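Lab notebook — surface wear, soft goods and flooring
11 April 2022
3 shares · 2 comments

Restarted the rub tester after the bearing change. Ran it empty for 10 minutes first. The knock on the return stroke is gone, but the counter still skips when the bench is bumped, so I logged strokes by hand against the clock.

Upholstery, Telham weave, gray. Stopped at 2,000 rubs. Slight fuzz along the warp, no broken yarns. Under side light the worn patch looks darker than the rest. I think that is pile direction and no loss of color, but Onyekachi Anozie disagrees and wants it read on the spectro before it goes in the table.

Knit, Prantl yarn, red. First pills at 1,160 rubs, sooner than the November batch. Same gauge, same wash. The only change I can find is the softener. Dry crocking cloth came away clean; wet crocking left a pink trace. Not graded yet.

Flooring, light gray wood-grain laminate. Grit wheel only. Seams are the weak point again — the wear layer goes at the plank edge well before the middle shows anything. 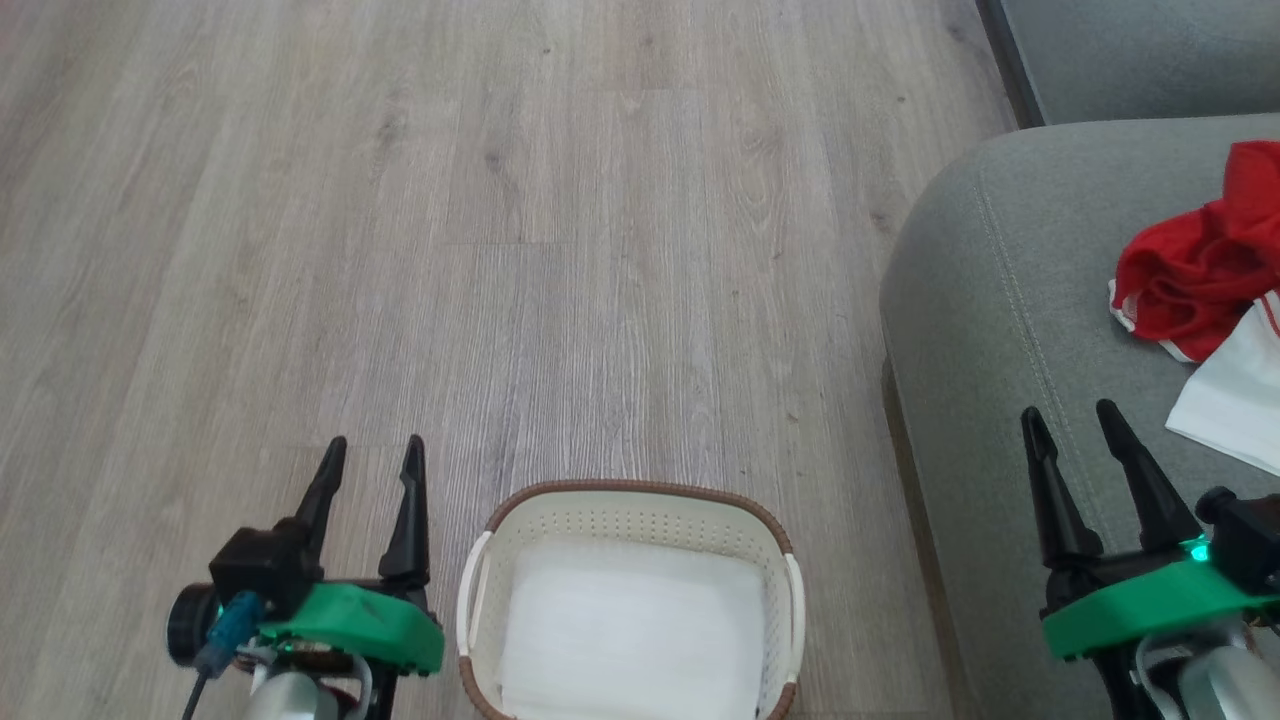
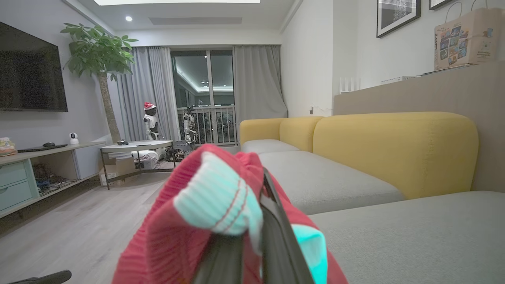
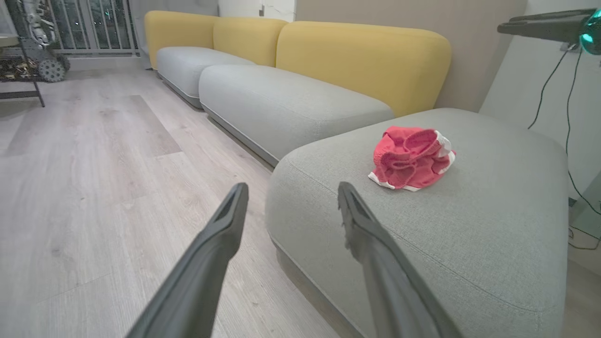

Laminate floor, red knit, light gray upholstery, in that order.

Gloss readings

Laminate read 74 units before the wheel, at 60 degrees. The after reading drifted while I watched it, so I have struck it out. Calibration tile had a thumbprint. Cleaned it with isopropyl, will repeat.

Open items

Selina Wallner has the second roll of Telham. Need a strip cut across the weft, long enough for both clamps.

Order felt pads from Trokero. The last ones shed, and the lint could be mistaken for pilling at low magnification.

Repeat the knit without softener, same load, fresh abradant. Do not reuse the cloth from the wet test.

Counter: try a rubber mat under the bench foot before opening the housing.

5 shares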